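Notebook, simulation bench, June 2025
Trial of the Brorkel gripper package, wrist view with bare wood surface

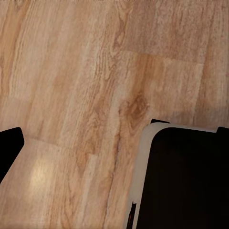
What we are testing

Brorkel offers the package as a licence for one seat, with the gripper model, the wrist camera model and a set of surfaces. The quoted price is 2,875 for the year, support included. Hussam asked me to write down what I think before he answers their sales office. Anas made the same exercise in February with the Vellbridge package, so I try to keep his order of points.

Installation

It took me one morning. The manual is clear but it supposes that you have already the newer physics library, and we had not. Frida helped me with the update on the second machine. After this the gripper loaded without errors. The licence check needs the network at each start, I don't like this for the machine in the back room.

Wrist view

I started with nothing on the surface, only the wood and the two fingers. The render is better than I expected. The grain is fine in most of the view and gets softer towards the top. There is a knot near the middle which is useful for me as a fixed point when I compare renders. The seams between the planks can be seen, also the pale reflection at the lower left. I want to know if this reflection can be switched off, because our old detector took such spots for objects. Asked Brorkel, no answer yet.

The fingers are less good for us. The right one takes a large part of the lower corner and its black inner face shows almost no detail. From the left one we get only a narrow black piece at the border. So the view is very unequal between the two sides. I don't know if this is the default camera mount or if I made a mistake in the offset. Hadi thinks it is the mount. To check with the drawing before we complain.

Also there is a thin dark strip beside the pale rim, near the bottom. It can be the wood or a shadow through a gap, I cannot decide from the render. Must look at the mesh of the finger.

Speed

Camera on, no objects: 92 frames per second on my machine. With 30 small blocks from the Awad set I stopped the run early, the log was filling the disk. Repeat with logging off.

Open points for Hussam

Does the price include the second gripper type, or is it extra?
Can we move the licence between 2 machines?
Who owns the surface textures if we publish renders in the Hultgate report?

My opinion until now: good surfaces, weak documentation of the camera. I would ask for a longer trial before we pay. Next I put one block beside the knot and try to close the fingers on it.

Aiman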